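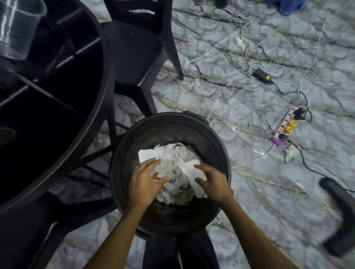

Angus Lamont wrote to us that a bin with paper towels on top should never be called full before somebody has pushed on it, and that our first version had this wrong in many rows. He is right, and the column "pressed" exists after his letter.

Wivomwood Bin Notes

README for the second version

Summary

Wivomwood Bin Notes is a table of written notes about small indoor trash bins and how people empty them. Each row is one visit to one bin. A person comes to the bin, looks how high the trash stands, sometimes presses it down, and then takes the bag out or leaves it for later. The note is written on paper at the bin and typed in on the same evening.

There are 3,042 rows. They come from shared rooms in Kelel, Urrego and Vadau, where people work, eat at the table and throw away mostly paper. We do not include kitchens with cooking, bathrooms, or outdoor containers.

We made the table for people who plan cleaning rounds and who would like to know how much of a "full" bin is air. It can be also useful for a class in statistics, when the teacher is tired of flowers and cars.

What is in the folder

The folder has 2 files besides this one. The file notes.csv is the table. The file words.txt explains the words we use for the trash, with the older words that some writers used and what we changed them to.

Both files are plain text in UTF-8. The separator in the table is a semicolon, as the free remarks contain many commas. Please set this in your program before opening, otherwise the remarks will be cut into pieces.

Columns

The table has 9 columns.

place: Kelel, Urrego or Vadau.

bin: a short code for the bin. It stays the same if the bin is moved to another corner of the same room. If the bin is replaced, the new one gets a new code.

shape: round, square or other. A round bin with one flattened side on the rim is written as round.

part_of_day: morning, midday, afternoon or evening. We did not keep the exact hour.

level_before: how high the trash stands when the person comes. The values are low, half, near_rim, at_rim and over_rim.

pressed: no, one_hand, two_hands, foot or tool. See the section about pressing.

level_after: the same values as level_before, written after the pressing. If nobody pressed, it repeats the first value. If the bag was taken out, it is still the level before the bag was lifted.

top_layer: what lies on top, in one or two words from words.txt.

remark: free text, in the words of the person who wrote the note. We corrected the spelling and nothing more.

About the levels

The rim is our reference for everything. A bin is at_rim when the trash touches the line of the rim in at least one place. It is over_rim when you could push something off the top with the side of your hand. Crumpled paper makes this difficult. A single paper towel can stand up like a small tent and go over the rim, while the bin under it is half empty. In such a case the writers were asked to judge the pile as it is and leave the correction to level_after.

In the first 2,000 rows this rule did not exist yet. Some writers ignored the tent and wrote half, other writers looked only at the highest point. We went back to the paper notes and repaired the rows where the remark was clear enough. Where it was not clear we left the old value and put the word "old" at the beginning of the remark. You may want to remove these rows if you study the levels, but they are fine if you study only the top layer.

About pressing

Pressing means that a person pushes the trash down on purpose to make space. Throwing something heavy on top is not pressing, even if the pile goes down.

The most usual way for tissue and paper towels is two_hands, with open fingers, one hand near the middle and the other closer to the side. With one hand only, the paper tends to rise again on the free side. Writers in Vadau prefer one_hand and then turn the bin a little and press again. This is still one_hand in our table, as the column is about the hands and not about the number of pushes.

The value foot is rare. It was written only in Urrego and we asked them to stop it, because one bag opened at the bottom. The value tool means mostly a piece of cardboard laid over the pile, which we think is the best method and also the cleanest one.

A warning that belongs here: dry paper on the top tells you little about what is lower down. Wrappers with stiff corners, cup lids and wooden sticks are often between the layers. If you use these notes to train new staff, please tell them to look first at the side of the pile, to push slowly, and to wear gloves. Where glass is possible, do not press at all. Several remarks in the table say "stopped, something hard," and in those rows pressed is written as no.

Words for the top layer

The word paper_soft is for tissue, napkins and paper towels. In the beginning we had three separate words, and the writers could not agree where a napkin ends and a towel starts. After one long evening in October we joined them.

The word paper_stiff is for printed sheets, envelopes and thin cardboard.

The word wrapper is for any thin packaging of food, whatever it is made of. From above one often can't say if it is plastic or coated paper, and we did not want anybody to dig for it.

The word peel is for fruit skins. We keep it apart from food, as peel is what makes people take the bag out early.

The word mixed is used when there is no clear winner. Please do not read mixed as "everything." It can be two things in equal part.

Small bright pieces which can't be named are not written in top_layer. They may appear in the remark, for example "something orange on the left side, too small to say."

How the bag is taken out

The table has no column for the method, but many remarks speak of it, so we describe what the writers were taught. Pull the chairs away from the bin before you lift, and look where the cables go on the floor if people have been working there. Press, if pressing is allowed for this bin. Loosen the bag from the rim all the way round and let the air come out slowly along the inner wall. Lift it straight up. Tie it while it still stands in the bin, when it is heavy. Then put in the new bag and push its bottom down with the hand, otherwise the air under it will hold it up and your next level_before will be wrong by one step.

This last mistake was frequent in Kelel. You find it in the remarks as "bag was floating." We did not correct the levels in these rows.

A short example

A typical row, written as a sentence, would be like this. In Kelel, in the afternoon, a round bin was over_rim with paper_soft on top, it was pressed with two_hands, the level went to near_rim, and the remark says "can wait until evening, wrappers below."

The next note for the same bin is from the evening, and there the bag goes out.

Known problems

The writers knew that their notes would be read. We believe that they pressed more carefully than they would on a normal round, and perhaps more often.

Square bins are few, and most of them are in Vadau. A comparison of shapes is in practice a comparison of places.

Rooms differ in what people eat there. Urrego has a table where fruit is eaten at midday, and peel is much more common in its notes. This should not be understood as a property of the town.

We never weighed a bag. Requests for weight come often, and we can only answer that the levels are what we have.

The remarks from Vadau were translated by one person. The word which is translated as "stuffed" had two meanings for the writers, and it can mean both a bin that is pressed and a bin that only looks very full. Use the column pressed to decide.

Changes in this version

New column pressed, and with it level_after. The soft paper words are joined. Rows with a missing bin code are removed, except where the remark names the corner of the room and only one bin stands there. The word "garbage" in the remarks is left as it was written. In our own text we use "trash."

Use and naming

You may use the table for teaching, research and for planning of your own rounds. If you print parts of it, please name it as Wivomwood Bin Notes, second version, and keep the remarks in the form in which you found them.

Corrections are welcome by letter or through the form on the Wivomwood page. Please give the bin code and the part of the day, and copy the remark as it stands. With only a level and a place we can't find the row again.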